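Brerkosier School of Design
Surface Pattern 2, Handout 7: Primary-color grids on cloth
Revised 2/1/21

Read before the studio session in Room 504. Bring the grid drawing from Handout 6, a steel rule and a fabric marker. Cloth and ink are supplied.

1. Scope

The handout covers the layout and printing of a table mat in the black-line grid manner: straight lines crossing at right angles, cells filled flat with red, yellow, blue or off-white. The type looks simple on paper. On cloth it shows every error in registration, and a line that is a little off square can be seen from across a room.

A grid mat also has to work as a working surface. Small objects will be placed on it, and the layout decides how well they can be picked out by eye.

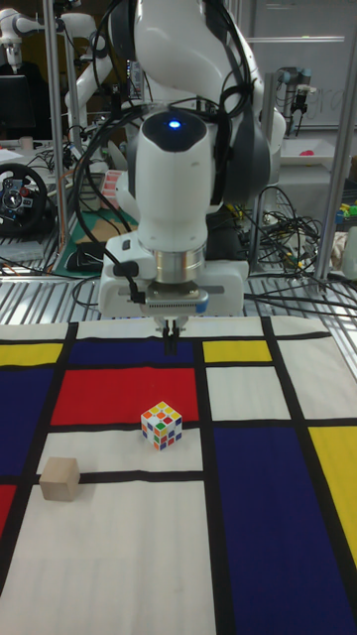 D. Tennant
Studio Instructor, Printed Textiles

2. Terms

Line: a black band separating two cells. In this unit all lines on one mat have the same width.
Cell: an area of a single color bounded by lines or by the edge of the cloth.
Sliver: a narrow part of a cell remaining at the edge of the visible or usable area.
Ground: the unprinted cloth. In most grid mats the off-white cells are ground.

3. Distribution of color

A grid with cells of equal size reads as a checkerboard. To avoid this, vary the areas strongly and keep the heaviest colors apart. On the mat shown, the large red rectangle is left of center and a large dark blue one runs down the right side to the bottom. Yellow is placed toward the edges, where its high value does not pull the eye from the red. The broad off-white area at the lower left gives the layout its open side.

Dark blue against black needs care. The two are close in value, and under weak light the line is lost. There are two remedies: lighten the blue, or widen the line. The first changes the character of the set and is not accepted for the graded piece.

4. Objects on the mat

A Rubik's cube is a useful test object for this kind of cloth. Its faces are themselves small color grids, so it competes with the mat at a different scale. The cube near the center of the mat sits on the white strip just below the red rectangle. Place an object on a light cell when its outline has to be read quickly. Place it across a line when you want to test how far the pattern breaks up its outline.

Repeat the test with a plain object of one color. Record which cells hide it and which do not. A red object on a red cell is the obvious case — check blue objects on the black lines as well.

5. Cloth

Use the Pesetti plain weave from the studio roll. Cut to 775 mm on the long side, hem allowance included. Press before printing. A cloth that goes onto the table with folds will print with gaps along each fold, and these can't be filled later without a visible overlap.

Creases in the finished mat are a separate matter. Faint ones like those in the white fabric of the mat shown do not alter the layout, but they are easiest to see in off-white cells. Students who want a flatter surface may bond the cloth to a backing after fixing. Do not bond before fixing.

6. Printing order

Tape the cloth to the table, square to the table edge, and mark the grid in fabric marker.
Print yellow first, then red, then blue. Let each color run under the line by half the line width.
Print the black last. Line width for the graded piece is 22 mm.
Leave the cloth taped until the black no longer marks a dry finger.

Findix pigment ink is used for all four colors. Stir each pot before use and do not thin the black. Pots must be closed between pulls; the yellow in particular picks up dirt from shared squeegees.

7. Fixing and washing

Fix according to the sheet posted by the press. First wash is at 60 °C, alone. Measure the long side before and after and enter both values on the record card. Shrinkage across the width is not graded this term.

8. To hand in

One printed mat, washed and pressed.
The grid drawing, with line width and cell dimensions marked.
The record card, including the notes from Section 4.

Work from the September group is on the shelf by the drying rack and may be handled. Return each mat rolled, printed side out.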